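Drorel Memorial Page Kit

Obituary and tribute page, printed booklet, and keepsake storage in one purchase

Sold by Louro Family Notices
Price: $70, paid once
Updated 2 February 2019

I review what we sell here, and I write these pages myself. That means the sales copy from the maker gets cut down before you see it. The Drorel kit came to us with a brochure that used the word "forever" on nearly every page. I have left that word out.

What it is

The kit is a code on a card. You enter the code on the Drorel site and it opens a page for one person who has died. The page holds an obituary, a guest book, service details and a photo gallery. From the same text you can make a folded booklet to hand out at the service. You can also save everything to your own computer, and I would urge you to do that on the first day.

What it isn't

It does not get the obituary into a newspaper. People assume it does, and the brochure does little to stop them. If you want the notice in print, you still have to call the paper and pay by the line or the inch, whatever that paper charges. Your funeral home may do this for you and add it to the bill. Ask to see that amount on its own line.

It also does not write the obituary, although the box says "guided writing." The guide is a form. You fill in the date and place of birth, parents, schools, marriage, work, church or clubs, and survivors, and it strings your answers into sentences. The sentences are correct and flat. I filled it in for my own grandfather, who fixed clocks and argued with the radio, and got back a man who "enjoyed hobbies and current events." I threw that out and wrote four paragraphs at the kitchen table. They took an evening and they sound like him.

Use the form as a checklist, then. It is decent at that. It asks about step-relatives and former spouses, two spots where families get into trouble, and it lets you drop any field you would sooner skip.

Length and limits

The obituary can run to 1,969 words. I have no idea why that number was chosen and the maker could not tell me. Few families will get near it. The booklet is the real limit: on the standard fold, anything much longer than a page of typing pushes the type down to a size that older guests will struggle with. Print one copy and hand it to the oldest person in the house before you print the rest.

The gallery takes scans and phone pictures. It shrinks them when you upload, so keep your originals. Do not treat the gallery as your only copy of anything.

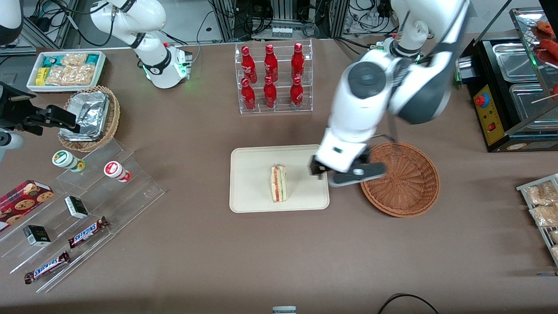 The guest book is open to anyone with the link unless you change the setting. Change the setting. With approval turned on, each message waits for you to read it first, and you can give a second person the same access. I would pick someone who is a little further from the loss than you are. Most messages are kind. A few will be from people selling flowers, and now and then one is from a relative with an old complaint.

How long the page stays up

I pressed hardest on this point. The brochure promised a lasting tribute. The written terms promise 7 years of hosting from the day you enter the code. After that the page "may be continued at the company's discretion," and I read that to mean they have not decided. Drorel itself was bought by a larger outfit, Brorkus, last April, and new owners change terms. Save the page to your computer. The saved version opens in any browser and keeps the guest book messages in order, though the music, if you added any, does not come along.

Keepsake storage

You also get a flat box with a lid for cards, ribbons and the printed booklet. It is ordinary cardboard with a cloth cover. The maker calls it "archival quality," a phrase that can mean whatever a seller wants. I asked for a test report and have not been sent one. It is fine for sympathy cards. For a marriage license, discharge papers or old photographs, buy acid-free sleeves from a shop that will tell you what they are made of.

How it compares

We also carry the Celtomholm page, which costs less and has no booklet or box. Its guest book is plainer and its page carries small ads for other services at the foot. I find ads on an obituary hard to forgive, and that is the main reason I still list the Drorel kit beside it. If you only want a place to post the time of the service, Celtomholm will do the job, and so will a free post that your funeral home puts up. Check with them before you buy either one from us.

What is in the package

One code card, good for one page
Paper for 6 booklets, with matching envelopes
Cloth-covered keepsake box
Printed instructions, large type

The booklet paper is the weak part. Six is enough for the front pew. For a full service you will need more, and the refill packs are overpriced. Any decent cream paper from an office store feeds through a home printer just as well, and a copy shop will fold them for you.

A customer's note

Mitali Bhuiyan bought the kit for her aunt's service and sent us this: "The page looked nice and people wrote lovely things. The form left out the name of her school because it was outside the country and would not fit the list. I had to type it in by hand at the end."

I checked, and she is right. The school field works from a list of American schools. Leave it blank and add the school in the free text box. I have reported it to the maker.

Returns

Unused codes can be returned for a full refund. Once the code has been entered, the maker will not take it back, so read the terms before you type it in. If the code does not work, send us a photo of the card and we will replace it ourselves and argue with Drorel afterward.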